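3.2. Humedad interior y hábitos de uso de la vivienda

El segundo bloque del estudio examina la relación entre las prácticas domésticas y la humedad relativa en los edificios del conjunto Lunwood. La muestra quedó formada por 164 viviendas ocupadas de forma continua, de las cuales 83 disponían de ventilación cruzada. En cada una se instaló un registrador Favalska en la estancia principal, a media altura y alejado de las fuentes de calor. La estancia principal se definió como aquella en la que el hogar declaraba pasar la mayor parte de la tarde.
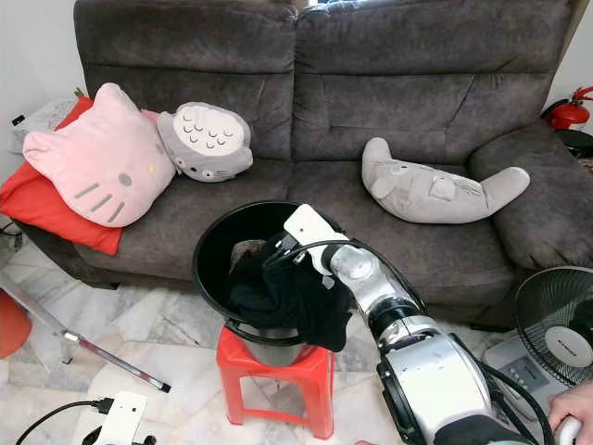 Los registros se tomaron a intervalos regulares y se depuraron según el protocolo Hidayat, que excluye las lecturas anómalas posteriores a un corte de suministro. Tras la depuración se conservaron 2.388 series diarias. Las viviendas sin ventilación cruzada presentaron medianas nocturnas más altas y un descenso matinal más lento, en especial durante abril.

El tipo de pavimento se incorporó al modelo como variable de control. Los revestimientos pétreos favorecen la condensación superficial cuando su temperatura desciende por debajo del punto de rocío.
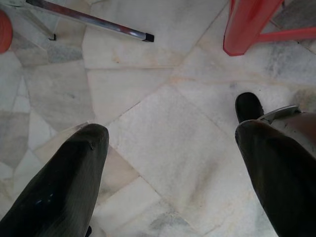

No se halló, con todo, un efecto significativo del pavimento una vez ajustado el modelo por orientación y planta. La variable con mayor peso fue el secado de ropa en el interior, declarado en el cuestionario Flistovmont.

Figura 4. Elementos del ámbito doméstico considerados en el estudio.

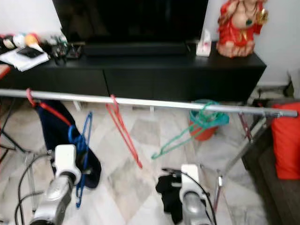 La frecuencia del secado interior se codificó en cuatro niveles, desde la ausencia hasta el uso diario. El cuestionario distinguía además el soporte empleado. En el tendedero de la figura 4, las prendas pueden disponerse en perchas colgadas de la barra metálica, modalidad que se codificó aparte del tendido directo. La diferencia entre ambas no alcanzó significación estadística, por lo que se agruparon en los análisis de la sección 3.3.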